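Nustamgate, for immediate release

THE ROOM UNDER THE STAIRS OPENS ITS DOORS, ONCE SOMEONE HAS FOUND THE KEY

Shared workshop at Idwood to offer bench space, timber offcuts and a place to finish that chair

Ulent, the shared workshop at Idwood, will open to the public in December with 45 memberships, one staircase and a great deal more wood than it had planned for.

The workshop takes up the ground floor of the former Aravena fittings works in Nustamgate, where for many years people made brackets for things that other people then put up crooked. It has stood in various states of undress while its new tenants argued over where the benches should go. The argument is over. The benches will go where they happened to be put down on the first evening.

Members will have the use of shared tables, hand tools, a clamp wall and a growing stock of planks and offcuts. Evening sessions start at half past six and finish when the lights go off at ten. Beginners are welcome, as are people who have been calling themselves beginners since their first bookcase.

"We wanted a place where you could leave a job half done and come back to it," said Annunziata Marras, who founded Ulent and runs it from a stool near the door. "Most of us live in flats. I glued a drawer on my ironing board for two years. The drawer was fine. The ironing board now has a drawer front on it."

WHAT MEMBERS GET

Each member has a shelf, a hook and a say in the choice of radio station. The shelf is 800 millimetres wide, a figure reached after long debate and a short supply of brackets. Anything that will not fit on the shelf may stand against a wall with a name and a month pencilled on it. Anything with no name becomes shared timber, and anything with the wrong month gets one polite note.

A membership costs 45 pounds a month and can be stopped at any time. Visitors who would like to try the place first can book a single evening for 15 pounds, tea included. Biscuits are a matter for the individual conscience.

There will be four short courses in the first season. The opening one is on sharpening, for people who own chisels and would like them to work. After that come boxes with lids, mending chairs, and a course called Shelves, Level, which is booked up already, mostly by couples.

No course will promise a finished piece. The tutors have taught before and know what an evening is. Those who do finish are asked to take the result home with them, as the workshop has no plans to open a museum of small stools.

A WORD ON THE TABLES

Regular visitors to the building during the fitting out have remarked on the state of the tables. Ulent has taken these remarks seriously and has bought a second tray.

Under the house rules, the last person out clears a space the size of an open newspaper at each table, so that whoever comes next has somewhere to begin. The rules do not say where the cleared things should go. This has led to some creative stacking, and to one tape measure that has not been seen since the first month.

"I'm told a clear table is a clear mind," said Ubaldo Lombardi, who looks after the timber and teaches the chair course. "I have had a clear table once. I stood in front of it for twenty minutes and then went and fetched some things to put on it."

Mr Lombardi joined the project after fitting kitchens in and about Nustamgate for most of his working life. He keeps the timber in an order that he can explain and that others have so far failed to follow. Long boards go upright, short ones go flat, and the ones he likes go somewhere else.

THE STAIRCASE

No part of the building has taken up more meeting time than the stairs. The wooden staircase was there when Ulent moved in and will be there when it leaves, having seen off an architect, two quotes and a proposal to hide it behind a curtain. It rises across the room at an angle that suits no furniture ever made. Early drawings showed it gone, and in its place a generous work area with a plant.

The plant never came either. The members voted to keep the stairs, and the space near the foot of them has become the most used corner of the workshop. Tall planks lean on the wall beside it. People meet there, put down what they are carrying and forget to pick it up.

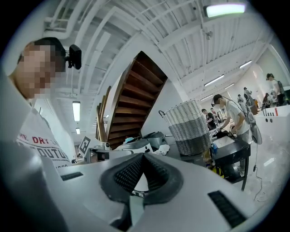
The ceiling was a shorter conversation. Boxing in the ducts and pipes would have cost more than the tools, so they have been left on show, which several visitors have kindly taken for a style. The fluorescent lights were kept as well. They flatter no one, but they do show up a bad joint from the far side of the room, and Ms Marras considers this a teaching aid.

The upper floor will not be part of the December opening. It holds spare doors, a good many boxes marked MISC and the future office. Ulent hopes to have it in use by spring and declines to say which one.

HOW TO VISIT

The opening evening begins at six. There will be a short welcome from Ms Marras, a shorter one from Mr Lombardi, who had to be asked more than once, and a chance to try a plane on a piece of scrap. Visitors are asked to wear shoes they do not love. Children may come along with an adult and will be given sandpaper, which tends to buy a good quarter of an hour.

Donations of sound, dry timber are welcome on the night. The workshop can take boards, battens and solid wood furniture past saving. It cannot take chipboard wardrobes, wet fencing or pianos. It has been offered 4 pianos so far and would like the matter to rest there.

Parking is in the yard behind the building. The front door sticks in cold weather and should be pushed low down and to the left.

Those wishing to join can put their name down at the door. Shelves are given out in the order people sign up, and the ones at eye level will go first. Members who end up with a bottom shelf may swap later, if they can find someone who wants it.

NOTES FOR EDITORS

Ulent is a members' workshop at Idwood, Nustamgate. It is run by its members and pays its rent from memberships, courses and the sale of firewood that used to be somebody's first attempt.

Idwood is the name given to the yard and buildings of the former Aravena works. The old name is still painted on the side wall, and the tenants have no ladder long enough to do anything about it.

Annunziata Marras and Ubaldo Lombardi are both available for interview. Mr Lombardi would prefer to be interviewed while doing something else. Calls before nine in the morning will reach the answering machine, and calls after six will reach whoever is nearest the phone, so please leave a clear message and spell your name.

Ends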